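Ama has a short run upstairs at the Pultora, and I went to the second night in November. The room holds 137 and I'd say most of the seats were taken, though the back row had coats on it.

It's a two-hander about a sister and brother clearing their mother's flat. Thảo Lưu plays the sister and has nearly all the good lines. Fermín Gaete wrote it and also plays the brother, who spends the first half hour on the phone to the council. It runs 100 minutes with no interval — take a drink in with you.
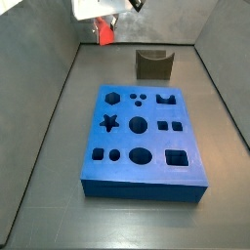
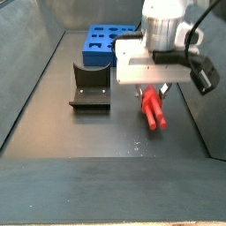
What I liked best was the argument over the piano. Neither of them can play it and neither will let it go, and the talk keeps drifting off to bus fares and an uncle in Leeds. Gaete lets it go on far longer than I expected. The ending is weaker. A letter gets read out, and we had worked out most of what it said by then.

The sound was too loud in the first scene and then fine.

I had soup at Le Goff beforehand and walked home afterwards, as the 351 had stopped running. Tickets are cheaper for the early performance. I'm seeing Skarkenero there next month, same director, much bigger cast.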